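Home Stories Essays Archive About Subscribe

The Fodance Method

Fiction
15 min read | 946 shares | 2 comments

The course was called Fodance, and it promised to change the way Nazanin Farahani felt about her bedroom. She had no feelings about her bedroom. She had a bed, a wall, and a lot of clothes that moved from one to the other and back again, and she had been fine with that until her cousin Shirin gave her the course for her birthday.

"It's a system," Shirin said on the phone.

"For folding."

"For living. Folding is the first module."

Nazanin worked in claims at Pakzad, where she read letters all day from people whose basements had flooded in ways that basements don't flood. She knew what a promise looked like when somebody had typed it up late at night. The Fodance booklet said a person handled 1,000 garments a month without noticing. She read that line twice and looked at her own closet, where there might have been enough for a long weekend.

"Who handles 1,000 garments a month?" she asked.

"You're being literal."

"A dry cleaner, maybe."

Shirin sighed. She had been through all the modules herself, in November, the month after she left Trernix, and she spoke of that time the way other people speak of a hike they took when they were young. Her sweaters stood up on their own now. She had sent pictures of them standing.

So on Friday evening Nazanin put her phone on the dresser, opened the booklet to the first page, and did what it said, which was to take everything out and put it where she would be forced to look at it. It took a while. When she was done she sat down on the floor and ate crackers. The booklet said she might cry at this stage. She checked. She did not seem to be going to.

Shirin came over at seven with a bottle of something called Briro, a linen spray that smelled like a pear in a hospital.

"You haven't started," Shirin said.

"I've taken it all out."

"That's before starting."

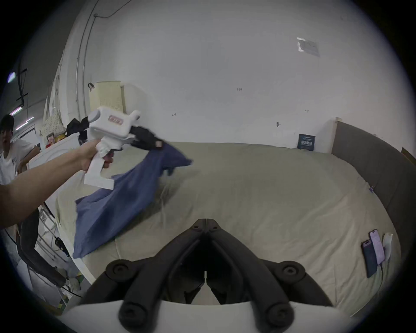 Shirin believed that a bed was a work surface first and a place to sleep second, and she had brought along her own copy of the booklet to prove it. The pages were soft from use. She turned to a page near the middle and held it up close to Nazanin's face, as if the problem were eyesight. Nazanin looked at it for some time. She was used to looking at photos people sent in to support their case. The sheet was beige and it had creases running all the way across. There was a dark blue cloth bunched up at one end and hanging down over the side of the mattress, and two phones had been left lying on the bed. Over by the cabinet was a pile of black clothing that no module had reached.

"This is the after?" Nazanin said.

"It's the during."

"Where's the after?"

Shirin turned the page. The next page was about socks.

"The after is different for everyone," she said.

Nazanin had written that sentence herself, more or less, to a man in the matter of a boat. She took the booklet and went through it from the back. There was a chapter on drawers, a chapter on gratitude, an order form for the spray. She could find no after anywhere in it.

"Did you ever finish a whole room?" she asked.

Shirin was folding one of Nazanin's T-shirts in thirds, pressing each fold with the side of her hand. She was good at it. The shirt came out as a small tight block and she set it on its edge on the bed, where it stood, and then leaned, and then lay down.

"It's the mattress," Shirin said. "It needs a firm surface."

"You said the bed was the surface."

"A firmer bed."

They both looked at the shirt. Shirin picked it up and did it again, slower, and this time she kept two fingers on top of it after she'd put it down.

"I did the sweaters," she said. "I did the sweaters, and I took the pictures, and then I kind of kept them that way. I've been wearing the same two jackets all winter."

Nazanin thought about this. She passed her the crackers.

"You can let go of it," she said.

"If I let go it'll fall over."

"I know."

Shirin took a cracker with her free hand and stayed where she was. Outside somebody was trying to park. After a while Nazanin got up, pulled a sweatshirt off the heap, smelled it, and put it on.

2 comments | 946 shares | Next story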